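Search tips Type and press enter

Teaching the arm by hand: what works at my bench

Posted by Candela Requena, 2026-03-13

I get asked a lot how I record demos at home without going crazy, so I'm putting my habits in one place. My setup is a small arm with a camera at the wrist, and I drive it with a hand controller (I used to push the arm around by hand, and I still do for anything short).

Go slower than feels natural. My first batch was 218 demos and I threw out almost all of them – I was whipping the arm around like I was late for a bus! The policy copied every jerk.

Pick one way to approach an object and stick to it for the whole session. If you come in from the left, keep coming in from the left. You can mix it up later, once the boring version works.

Watch the wrist view while you drive, and try not to peek at the real thing. If you can't tell from the screen where the edge of an object is, the model can't either. Big plain plastic things are sneaky this way. Up close they fill half the view and you lose your sense of how far away they are, so I look for a scuff or a corner and steer by that.

Busy patterns are fine, by the way. I kept my flowered panels where they were and just recorded more. Do move a lamp now and then, or you'll teach it one evening's light.

Stop after 6 bad takes in a row. Get a snack. Tired hands make sloppy demos, and you'll spend longer sorting them out than you did recording.

Last one – name your folders the minute you finish. I have one from December called "new new 2" and I still don't know what's in it.

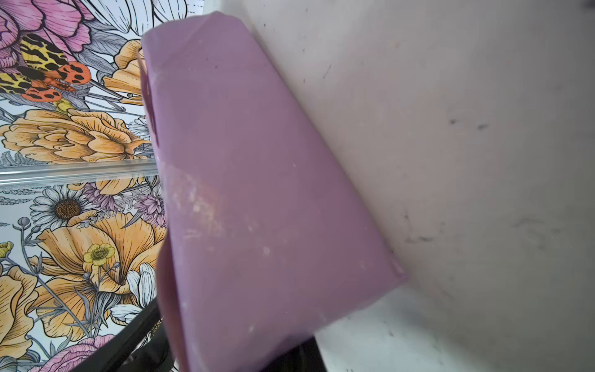 Wrist view, purple plastic up close against the floral panel.

Recent tips
Keeping controller cables off the floor
Cleaning a scratched bin
My Dilmont clamp, one year on
Labeling jars that all look alike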